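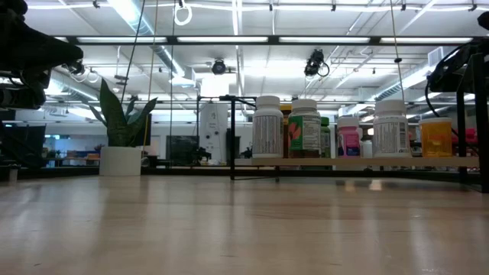
Otach bench log, 13th April

Bench time at Skustness, long slot. Aim for the session: get both arms working off the ledge without a hand on the stop, and settle the ledge height so it can be screwed down.

State at start

Left arm homed on the first try. Right arm did not. Joint 4 reported a position outside its soft limit, same as the last two sessions. Released the brake, turned the joint back by hand, homed again, fine. The limit in the config file was still the one from the old wrist. Changed it and committed the change with a note. If it comes back, look at the encoder cable before touching the config again.

Both controllers are now on the Pateck board. The old board is in the drawer under the vise, labeled. Do not put it back in service, the relay sticks.

Ledge

Bottles are on the raised ledge and will stay there. Picking straight off the tabletop put the fingers too near the surface for the short ones, and the planner kept asking for wrist angles it could not reach. Raising the row fixed most of that. The front edge of the ledge is 429 mm from the left arm base axis, measured with the steel rule, twice. Reach from the base axis to the finger pads is 628 mm with the wrist straight, so the whole row should be inside the envelope for the left arm with some bend to spare. The right arm has less room on its own side. The black stand at that end of the row is a real obstacle and has to be in the collision model. It was in the model, but as a solid box, which closed off the approach to the last bottle. Redrew it as separate posts. Planning time went up a little. Acceptable.

The ledge is still only clamped. It crept 2 mm toward the back over the morning, which was enough to make the pink-label bottle tip on a side grasp. Marked its position on the table in pencil. Screws next session, from underneath, pilot holes first.

Grippers

Bucur fingers on both arms. The flat pads are fine on the tall white bottles and poor on anything narrow. Tried three surfaces:

- bare printed pad: slips on caps, holds on labels
- bicycle inner tube, glued: holds on everything, leaves a black mark on white plastic
- silicone sheet, glued: holds on everything, started peeling at one corner after lunch

Going with silicone. Roughen the pad before gluing and leave it clamped overnight. The glue tube says one hour and that is not enough on this print.

Closing force is a current limit and nothing more. There is no force sensor. The limit that holds a full bottle will also dent a light one, so the limit now comes from a table keyed on bottle. Crude, but it can be read and edited by anyone with a text editor.

Detection

Segmentation is good on color and bad on white. The green bottle and the pink label came up every time. The two tall white ones with the small black print were swapped repeatedly, and the only thing separating them is a slight difference in height. The bottle with the green band was never confused with either. Options are a small marker on the cap or a proper height estimate. Prefer height, since a marker would make the test too easy and we would have to undo it later.

The amber bottle is a separate problem. Light goes through it and depth comes back full of holes. The cap is white and solid, so for now the grasp point is taken from the cap and offset down the body by a fixed amount. Worked whenever the cap was found. Filling the holes from neighboring pixels did not work and the code for it has been deleted.

Anything set back behind the front bottles is ignored. The small orange cap that shows between the white bottles was detected now and then, and the planner then tried to go through the row to get it. Added a rule: no target unless the whole width of the body is visible. This also drops the small white one next to the pink label. Fine for now. Picking in order, with the front cleared first, is a later job.

Glare

Overhead tubes reflect off the tabletop as long white streaks. The detector reads a streak as a bottle edge when a bottle stands over it. Turning off the near lights helped but the rest of the workshop needs them on. Matte paper under the row would do the same job. Have not tried it. The table finish is nice and somebody will object to tape on it, so weigh the paper down at the corners.

Speed

Capped at 200 mm/s at the fingertip for all runs. Tried higher on the left arm with nothing in the fingers and the bench moved enough to shake the row. Leave the cap where it is until the bench legs are braced. The cap is set in the Pateck config and again in the motion script. Whichever is lower wins. Should be one place only.

Cables

The right arm cable loop is too long. It hung clear at home position and caught on the stand when the shoulder came down. Shortened with hook-and-loop straps, one at the elbow and one at the base. Cycled the joint through its full range by hand before powering up - no tension at either end. Left arm left alone.

The snake plant stays on the bench. It is in the collision model as a cylinder, taller than the pot and wide enough for the leaves. If it gets moved, move the cylinder.

Runs

Left arm, single pick and replace, one bottle at a time: good on all the ones with a clear view, apart from the mix-up with the tall whites, which is a labeling fault and does not affect the grasp.
Right arm, same: good after the collision model was redrawn. One dropped bottle before the pads were changed, cap stayed on.
Both arms, alternating: stopped early. The scheduler let the right arm start before the left had cleared the middle. There is a lock for this and it was being released at the grasp and should be released at retreat. Fixed in the code, not tested.

To do

- screw down ledge
- retest the lock, low speed, hand on the stop
- height estimate for the tall whites
- matte paper under the row
- new silicone on all pads, overnight clamp
- brace bench legs
- single place for the speed cap
- order more hook-and-loop

Left powered down, both arms at park, stop pressed in.

Recent entries
Otach: moving to the Pateck board
Otach: wrist rebuild, right arm
Bucur fingers, print settings and pad drawings
Skustness bench booking and power-down list
October notes: first homing tests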